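Plullemley Productions
Cast House Safety Checklist – Unscripted Series, Season Two
Location: Farker House, main residence and guest wing
Inspection date: Jun 11, 2025
Status codes: P = pass, C = pass with comment, F = fail, N/A = not applicable

1. Access and perimeter

1.1 Front gate closes and latches without assistance. P
1.2 Press and fan holding area marked on the street side, clear of the fire lane. C
Comment: Tape has lifted on the east end. Replace before cast arrival. Photographers stood inside the lane twice during the February shoot.
1.3 Visitor log kept at the gate and signed in ink. P
1.4 Vehicle turnaround free of parked crew vans. F
Comment: Two vans in the turnaround at time of inspection. Both moved. The call sheet still sends the grip truck there and has to be corrected.
1.5 Gate code changed after last season. C
Comment: Changed on the keypad only. Remote openers have not been reset.

2. Exits and occupancy

2.1 Posted occupancy for the living area: 35, cast and crew combined. P
2.2 Exit route from control room to driveway clear for full width. F
Comment: Monitor cases stacked in the hallway. Route measured again after removal and accepted. Treat as open until a second check on the first shoot day.
2.3 Bedroom doors open from the inside without a key. P
2.4 Exit signs lit in the guest wing. C
Comment: One sign dim at the stair landing. Battery on order.
2.5 Cast told of both assembly points. N/A
Comment: Cast not on site. Goes into the arrival briefing.

3. Electrical and lighting

3.1 Lighting load on a separate supply from house circuits. P
3.2 Ojala distribution box, tag 1265: cover closed, inspection label current. P
3.3 Ojala distribution box, tag 559: cover closed, inspection label current. F
Comment: Label expired. Box removed from service and red-tagged. Do not swap labels between boxes – this came up last season.
3.4 Cable ramps at every doorway crossed by cable. C
Comment: Ramp missing at the patio door. Temporary mat is not acceptable for the reunion dinner, when cast will be in heels.
3.5 Ceiling-mounted cameras fitted with secondary safety wires. P
3.6 No lamp within reach of curtains or bedding. P

4. Pool and patio

4.1 Pool depth markers readable from the deck. P
4.2 Glassware prohibited inside the pool fence. C
Comment: Sign is posted, but the bar cart is staged inside the fence on the set plan. Move the cart or amend the plan.
4.3 Lifeguard scheduled for all pool scenes, including pickups. P
4.4 Patio heaters stable and clear of the awning. F
Comment: One heater rocks on the paving. Not to be lit.

5. Kitchen and common rooms

5.1 Extinguisher mounted, pin in place, gauge in the green. P
5.2 Range shutoff known to the floor manager on each shift. C
Comment: Day shift only. Night shift to be shown.
5.3 Smoke detectors tested with house audio muted. P
Comment: Detectors were covered for sound in February. Covering is not permitted under any circumstances.
5.4 First aid kit sealed and inventory card attached. P
5.5 Floors dry and free of trailing cable, minimum walkway 25 inches. P

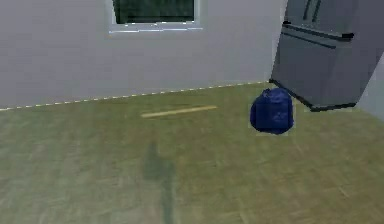

6. Security and overnight cover

6.1 Grukex guard on post from wrap until first call. P
6.2 Radio check between guard post and control room. C
Comment: Signal drops in the guest wing. Guard to carry a second handset.
6.3 Emergency contact sheet posted in the control room and at the gate. F
Comment: Gate copy is from last season. Replace.

Reinspection required for 1.4, 2.2, 3.3, 4.4 and 6.3. Comments under code C to be closed by the department concerned before cast arrival.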